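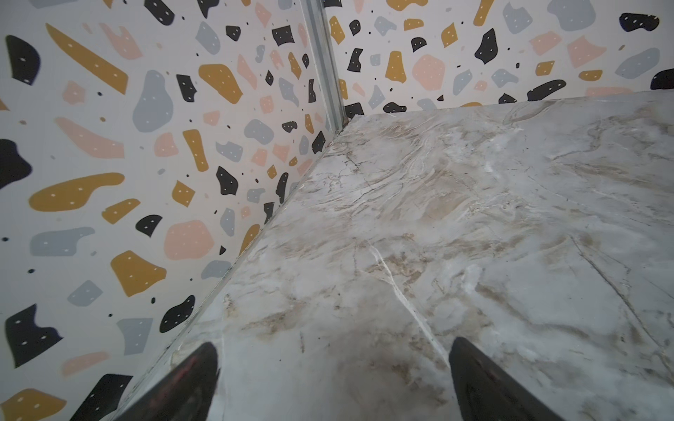
Gripper's-eye view of the marble-patterned floor in the Grilcombe robotics club's cell.

Robotics club deals cards, very slowly

GRILCOMBE - It takes a person a second or two to pick up a card and put it in a holder. The robotics club at Grilcombe has spent most of the school year on the same job, and its members would like it known that they are getting faster.

The club's entry in the Rasance Two-Arm Challenge, a regional contest for high school teams, is called Trerkis. Trerkis is a pair of robot arms on an aluminum rail, facing a floor and three walls that look like the bathroom of an expensive hotel. Its assignment is to handle flat cards with two grippers and get them into a clear stand with stepped rows. Regional judging is in July.

"My grandmother asked what it does and I said it puts cards in a stand," said Sepehr Hashemi, a junior and the club's captain. "She said, 'And then what?' I didn't have anything for her."

The trouble with cards, Hashemi explained at some length on Friday afternoon, is that they are flat. A block has sides. A cup has a rim. A card lying on a smooth surface has an edge about as thick as an excuse, and a gripper that comes in a hair too high closes on air. Come in a hair too low and it tries to pick up the floor.

The club's answer is to send both arms in from opposite sides and let them work the card between them. This took most of the winter. For a stretch in February the arms had a tendency to arrive together, at which point each would take hold of the other and decline to let go.

"We called that the handshake," said Esmaeil Kazemi, who teaches physics and has advised the club for six years. "It was very friendly. It was also the end of practice, every time."

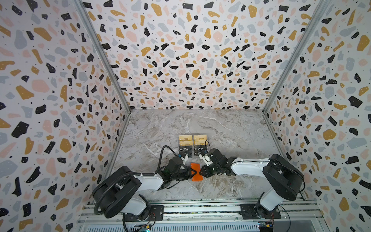
Trerkis goes to work on an orange piece in front of the card stand, where two of the cards read "Vip."

The contest rules let each team pick its own cards, and Grilcombe's team went for gold ones and black ones marked "Vip." Members gave several explanations for this. The most convincing was that they looked good. The black ones have become a sort of currency in the club, and a member who has had a bad week with the software may be awarded one at the Friday meeting, on the understanding that it goes back in the stand afterward.

The decor is less of a joke than it seems. Teams are scored partly on how their robots do against a busy background, and the terrazzo print, all mustard and pink and black blobs, is busy by anybody's standard. Kazemi said the club looked at a good many patterns before settling on one that gave the whole room a mild headache.

"If it can find a card in there, it can find a card anywhere," he said. He thought about that. "Anywhere with a card in it."

The marble look came later, and was put to a vote. Plain gray lost badly.

So far this spring the team has logged 133 full practice attempts in a spiral notebook that hangs from a nail by the door. Of those, 92 are marked with a check. The rest are marked with short remarks, some of them crossed out by Kazemi. The most common legible entry is "dropped." The second most common is "why."

A check means the card was lifted, moved and let go where it was supposed to be, with no human hand involved. Students argued for a while that a card placed in the wrong slot should get half a check. The motion failed, and the sophomore who brought it has been in charge of the notebook ever since.
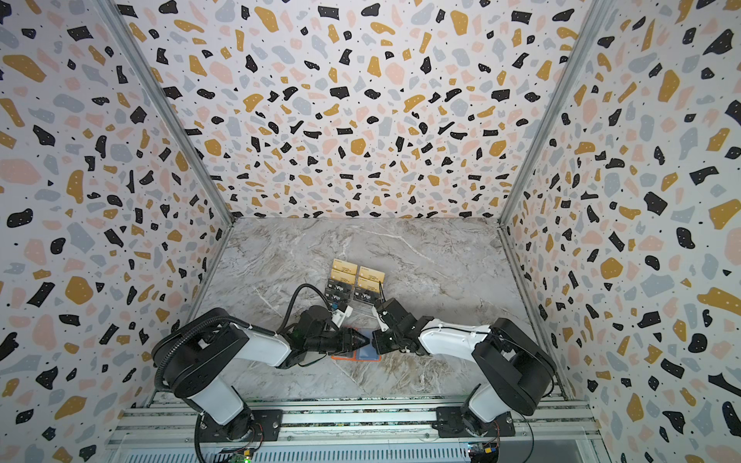
Lately the team has been putting in extra time on the approach, the part where both grippers close in on a card lying flat in front of the stand. Hashemi said that is where most of the lost points come from, and that a good approach makes the remainder look easy. He slows the arms down for it. Visitors who stop in to see a robot in action have been known to check their phones during this phase and miss nothing.

The team's rival, as far as the club is concerned, is Rustad, which won the regional last year and sent Grilcombe home in fourth place. Rustad's score was 67 points. Grilcombe's was lower, and Hashemi preferred not to have it printed. He did say that Rustad had used larger cards, which was allowed, and that he was over it.

Kazemi takes the longer view. Three of last year's seniors went on to study engineering, he said, and one of them still writes to ask how the left arm is doing. The left arm is doing well. It has always been the steadier of the two, and students tend to speak of it the way families speak of the child who remembers birthdays.

As for what comes after the contest, the club is divided. One group wants to teach Trerkis to shuffle. Another would like it to do something useful. Kazemi has asked both sides to wait until August, when he will be at his brother's house on the lake.

The club meets after school on Fridays in the room next to the wood shop. Families are welcome at the final practice before judging, and chairs will be set out. Anyone planning to see a whole run, from first move to last card, is advised to eat beforehand.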